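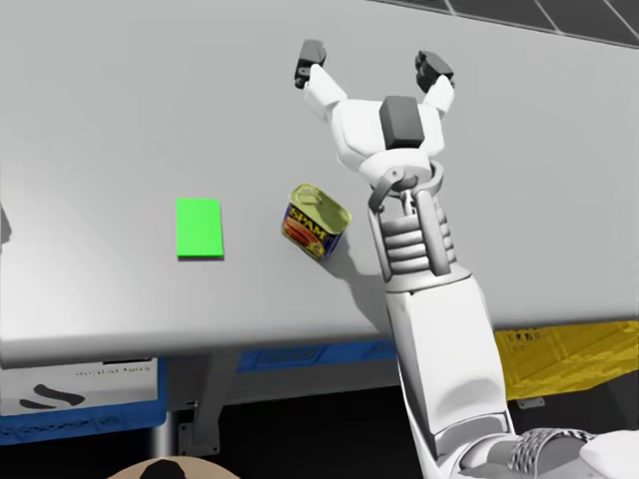 Workshop Tips: Showing an Arm How to Pick Up a Can

Tip 1. Use the slow speed setting while you are learning the remote. On our Sullum controller that is 2 on the dial. You can turn it up later.

Tip 2. Open the gripper before you move in. Stop short of the can, line up, then go forward in one straight push. If you have to wiggle at the end, back out and start that run again.

Tip 3. Close on the sides of a tin and leave the lid and pull ring alone. Keep the tin between the fingers, with the wrist camera view up on your screen while you squeeze.
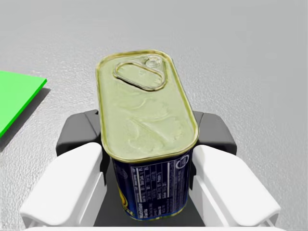

How many runs do I need to record?

We get decent results from 100 good ones for a single pick and place. Move the can a little between runs and throw out any where you dropped it.

Tip 4. Practice in the simulator first. A can costs nothing to knock over there, and reset is one key.

Tip 5. Take a break after 8 runs. Tired hands make jerky recordings, and the arm will copy the jerks.

Tip 6. Finish each run the same way: let go, back straight off, fingers wide open, then stop recording. Count to two before you press the button.
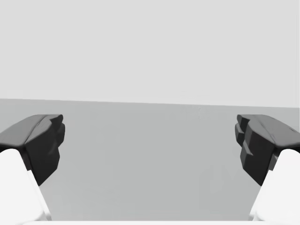
Posted by Indura Workshop Pages
Monday, March 11, 2019

Tip 7. Name your files as you go. I use the object, the hand and the run number. I once had 2000 files all called "test" and ended up deleting the lot.

Tip 8. If you guide an arm by hand, hold it near the wrist and keep your other hand clear of the elbow. The page on hand guiding will be up in April.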